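## Grolville serving tray, cream, medium

I bought this in September to replace a metal tray that had started to rust at the corners. It gets used every day, mostly for carrying breakfast and for catching mail and keys at night.

The finish has held up well. Coffee wipes off with a damp cloth, and a turmeric spill came out after I left dish soap on it overnight. It does scratch if you cut on it, so don't.

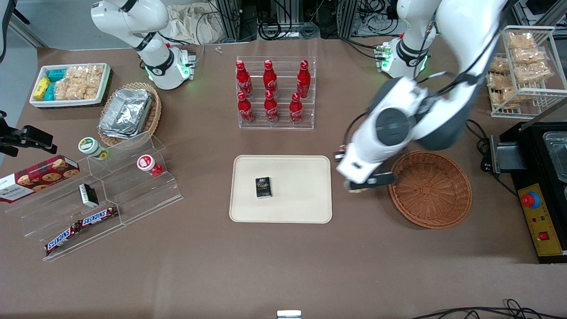

Weight was my main worry, and it's fine. I can carry it one-handed with two full mugs. The rim is raised all the way around and the corners are rounded, so small boxes stay put and crumbs don't hide in the corners. The color is closer to beige than the cream on the label. On a brown table it looks good.

There are no handles. My last tray, a Tudow, had them and I miss them on the stairs. The Tudow also slid more.

Shipping took 13 days. The instructions say hand wash only, but mine has been through the dishwasher twice with no warping.

Four out of five. I'd buy it again, maybe in the larger size.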